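Good practice for the hand-held gripper: my rules for working with clothes

Thursday, July 4, 2024

I have been recording with the hand-held gripper for Wolbridge since the spring, always in ordinary homes and mostly with clothes. When I started, the written rules were one page. Now they are eleven pages, and I wrote four of them, so I feel a little responsible when people tell me they are hard to follow. Roald Eklund asked me to put the clothing part into simple words on my blog, and I try it today.

First, the word "episode". In our rules an episode is one task from the first touch to the release. If you take up a jacket, put it down and take it up again, it is two episodes, also when it feels like one. 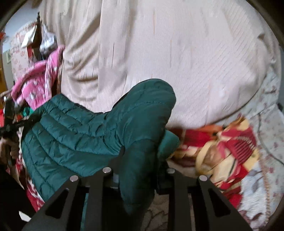

I insist on this because the older Troleck guide counted by minutes, and many colleagues still have this habit. With minutes, a slow person looks better than a fast one. We ask for 80 finished episodes in one home, and the length is free.

Rule 1. Do not tidy before you start

A home should stay as the family uses it. Blankets may lie over each other, and the colors may be strong. We had a long discussion in the Yagi group about this, and some wanted a plain sheet under every garment. I was against it. A robot which has learned only on plain sheets will meet a real bed one day. You may remove papers with names on them, medicine and anything sharp. The rest stays where it is.
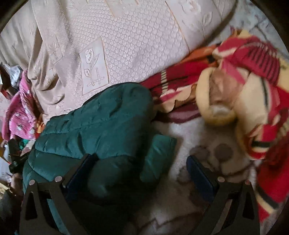 Rule 2. Open wide, close slowly

Padded clothes are thick but they give way. Open the fingers fully before you come near, then close them until the cloth stops sliding, and no more. If you catch the blanket together with the sleeve, let go and mark the episode as failed. Please do not delete it. Of my last 238 episodes, around 200 were good, and I kept the others with a short note.

Keep also cables and small electronics in mind when you choose your path. Our rule is to move the garment away from them, never over them.

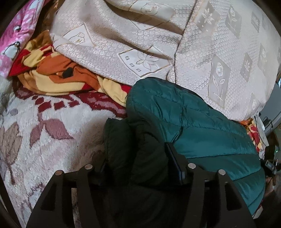

Rule 3. Write the notes the same day

I use the Fulleck form, but a paper notebook is also accepted. Write the kind of garment, the surface it was lying on, and which hand you used. For surfaces with several layers, name only the top one. I still see notes like "bed, normal", and with such a note I can do nothing one month later.

The next version of the rules will come at the end of July. If you have a question about shoes or bags, please wait for that one, as both chapters are still with Roald and I do not want to write something here which he will change.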